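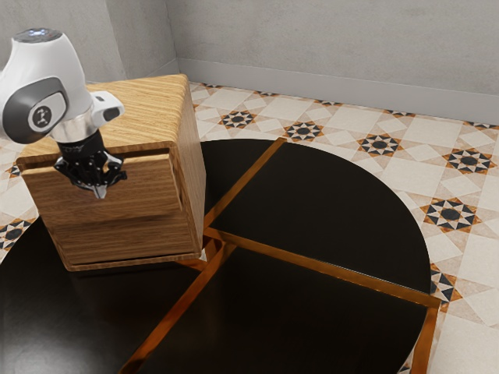 Will the Hostari run a street rally without mains power?

It will run from its internal battery for 4 hours at speech level. With continuous music at full output, allow 2 hours. Mains power can be connected at any time without interrupting the audio, and the battery charges while the unit is in use.

Flestano Hostari portable PA

The Hostari is a self-contained powered loudspeaker for public meetings, marches, candidate forums and small outdoor concerts. Amplifier, mixer, battery and wireless receiver are built into a single cabinet. It replaces the Sultana, which is no longer made. Sultana stands and covers fit the Hostari. Sultana batteries do not.

Rated output is 500 W. Voicing is set by a rear switch marked Speech or Music. The Speech position rolls off the low end and lifts the consonant range, and is the correct setting for a speaker on a footpath with traffic behind them. The Music position is flat. Leave it on Music for a band or for recorded playback, and change over only with the master level down.

Inputs are as follows. Channels 1 and 2 are combination sockets for microphone or line. Channel 3 is a stereo line input for a laptop or phone. Channel 4 is the wireless receiver, and can't be reassigned. Each channel has its own level control and a mute button. Muting a channel does not mute its feed to the record output, so a press recorder plugged in at the back will still pick up an open microphone. Turn the channel level down as well if the speaker is off the record.
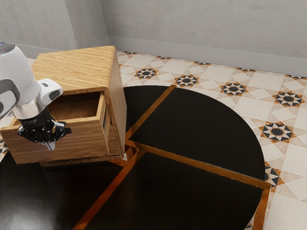

Priority mute

A microphone in channel 1 can be given priority over everything else. When priority is on and the chair speaks, the other channels drop until the chair stops. The release time is adjustable on the rear panel. Set it long for debates, where short pauses would otherwise let the floor microphone back in, and short for announcements between songs.

Priority is off when the unit is shipped. It stays in whatever state it was last left in, including after the battery has gone flat, so check it before each event.

Using two units

Two Hostari cabinets can be linked by cable or by radio. Use the cable where there is a stage. The radio link adds a small delay, which is harmless when the second cabinet is well down the street but is audible as a smear if both are side by side. Set one cabinet to Main and the other to Follow. Level and mute are then controlled from Main only.

Place linked cabinets in front of the speaker's position and facing the crowd. Feedback at outdoor meetings is nearly always caused by a cabinet set behind the lectern - moving it forward will do more than any equaliser setting.

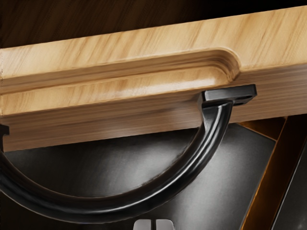
If it has to stay behind, keep the microphone close and the Speech switch on.

Supplied with: mains lead, rain cover, one handheld wireless microphone, printed manual.

Optional: Dralturura headset microphone, pole stand, trolley, spare battery (order code 39).

Hire and service enquiries: Obadia Makokha. Trade accounts: Muireann Noonan.

Specifications current at 2025-04-22.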